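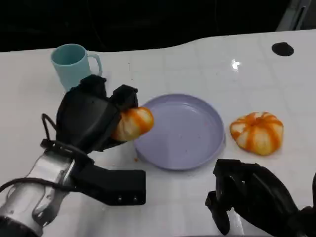
A purple plate on a white table.

Family accounts on Linduvdale: common questions

Last updated 18th November

How old does my child have to be to join?
Children can join at 11 with a parent's permission. Younger children can't have their own profile, but you can post on a shared family page that you control.

Who can see what my child posts?
New child accounts are set to Friends Only. Posts, comments and the friend list are hidden from everyone else, including search engines. Only the parent account can change this setting.

Can strangers send my child messages?
No. Messages are limited to people on the friend list, and each new friend request goes to you first. A child account can have up to 100 friends.

Do I get to read the messages?
You see who your child is talking to and when. You don't see the messages themselves unless your child reports one or you turn on Full View. If you turn it on, your child gets a notice saying so.

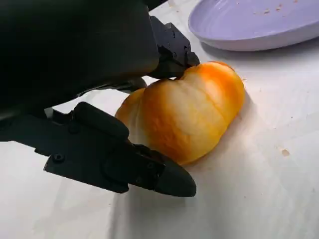

A bread roll, with part of a lavender plate behind.

What happens when a post is reported?
The post is hidden right away and a moderator reviews it. Boonsong Thongsuk leads the review team. You should get an answer within 2 days. If you disagree with the decision, reply to the same message and a different moderator will look at it.

Does my child's profile show our location?
No. Location is off for all child accounts and can't be turned on. Photos can still give things away, such as a school name on a shirt or a street sign, so check them before they go up.

Can my child sign in with an Odon or Cakine login?
Odon logins work. Cakine logins stopped working in April. If your child used one, open Settings, choose Sign-in, and set a password.

How do I delete the account?
Go to Family, pick the profile and choose Delete. You'll need the parent password. Copies that other people saved before then can't be removed by us.

I forgot the parent password.
Use the reset link on the sign-in page. If you no longer have that email address, write to the help desk and put form 869 in the subject line.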